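How Do You Teach a Robot to Hang Up a Shirt?

A robot does not know what a shirt is. It does not know that a sleeve can bend, or that a hanger goes in at the neck. If you want a robot to tidy up clothes, someone has to show it how.

There are two main ways to show a robot a job. Both of them start with a person.

Showing by hand

In the first way, a person stands next to the robot and takes hold of its arm. The motors are set so that the arm moves easily when it is pushed. The person guides the arm to the shirt, closes the fingers, lifts, and lets go in the right place. The robot keeps a record of how far each joint turned.

This works well for small jobs with one arm. It is harder with two. The robot has two arms and the teacher has two arms, but the teacher also has to move all of the robot's fingers. Try moving a friend's ten fingers for them while they fold a towel and you will see the problem.

Showing by remote control

In the second way, the person does not touch the robot at all. The person wears gloves or holds a controller in each hand. When the person's hand moves left, the robot's hand moves left. When the person's fingers close, the robot's fingers close. The word for this is teleoperation. "Tele" means "far away," and "operation" means "making something work."

The teacher usually looks through the robot's own camera. If the camera is on the robot's head, the teacher sees the robot's arms reaching out in front, a lot like the way you see your own arms when you look down.

What the robot writes down

During a lesson the robot saves two kinds of information at the same time. One is the camera pictures. The other is a list of numbers that says where every joint is. Later, a computer program studies them together. It looks for patterns, such as "when the cloth is here, the hand goes there."

One try at the job, from start to finish, is called a demonstration. One demonstration is not enough. At the Gutberg robot workshop, the first set of clothes lessons had 285 demonstrations. The next set had 1000, and by November the total was 2250. The teachers take turns, and each one rests after an hour, because holding your arms up is tiring.

Why clothes are hard

A wooden block is the same shape every time you pick it up. A shirt is not. It can be flat, bunched up, inside out, or hanging in folds. Some of the folds hide the part the robot needs to grab.

For this reason the teachers change things between lessons. They use different clothes and move the furniture. If the shirt was always in the same spot, the robot would learn the spot and not the shirt.

Mistakes are useful too. If a shirt slips, the teacher picks it up and keeps going, and the robot's record then includes a way to fix the problem.

Words to know

Joint: a place where a robot's arm or finger can bend or turn.

Demonstration: one complete try at a job, saved for the robot to learn from.

Teleoperation: controlling a machine without touching it. 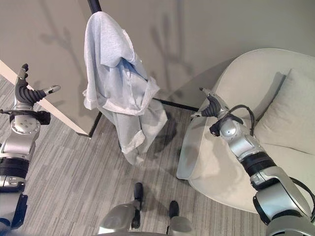
The view from a robot's head camera, with a light gray garment hanging on a black stand.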